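Frozen bao: steam from frozen or thaw first?

pepperjack_mo
Okay, I need opinions. My store started carrying the Moreira frozen bao in May and I'm kind of obsessed, but mine keep coming out wrinkly. The bag says thaw in the fridge first. My sister-in-law says straight from the freezer, always. Who's right?

Also, do you leave them in for a bit after you turn the heat off? I've been yanking the lid the second the timer goes, because I'm hungry!

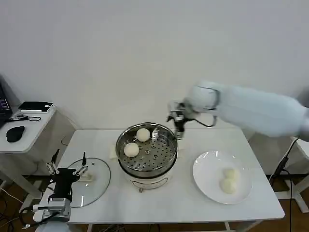
Tae-yang Shin
Straight from frozen, 14 minutes, and please stop yanking the lid! Turn it off, crack the lid a little, and wait 4 minutes. The sudden cold air is what wrinkles them.

radish_hour
Gotta disagree with the frozen part. I've done it both ways and the thawed ones are fluffier every time. From frozen I get a gummy ring around the filling (the pork ones are the worst). Agree on the lid though.

Tae-yang Shin
Gummy ring sounds like too little time to me. Are you on high the whole way?

radish_hour
Medium. High made mine split open.

banlow_beth
I live up in Banlow and everything takes me longer anyway, so I add 2 minutes to whatever the bag says. Never thawed one in my life, they're fine. Parchment squares underneath or you'll be scraping dough out of the holes.

pepperjack_mo
Trying frozen plus the lid thing tonight. If they split I'm blaming Tae-yang.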